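We use cookies to keep you signed in and to remember which tickets you have already complained about. Accept / Manage

Ticket 284: Green lid will not stay on
Opened by Ingegerd Öberg, Midham office kitchen
June 2021
2 min read

Problem: The lid on the green Rivard lunch box pops up at one corner. Push that corner down and the opposite one rises, like a seesaw with soup in it.

Tried so far:
Washed it. Cleaner, still pops.
Pressed all four corners at once, which takes two people and some goodwill.
Left it under the Løken catalog overnight. The catalog now smells of lentils.

Reply, Hedvig Lindholm: Is it the right lid? We bought boxes in March from two suppliers, and the Hesham ones are nearly the same green. Lay yours on the white table, away from the others, and check the rim and the corners.

Ingegerd: Done. Rounded corner, thick pale rim, very handsome. I still can't say whose it is. 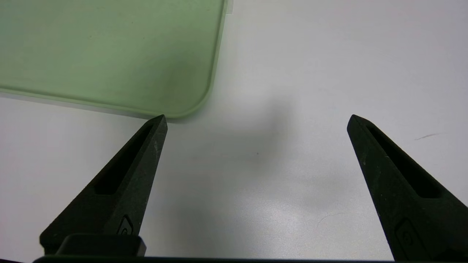

Hedvig: Try it on a Hesham box. Start at one corner and work along the rim with your thumb.

Ingegerd: It clicked. I have been eating under the wrong lid for 10 weeks.

Status: Closed.
Follow-up: somebody has a Hesham lid on a Rivard box and is blaming the soup. Please check the drawer by the sink before opening ticket 285.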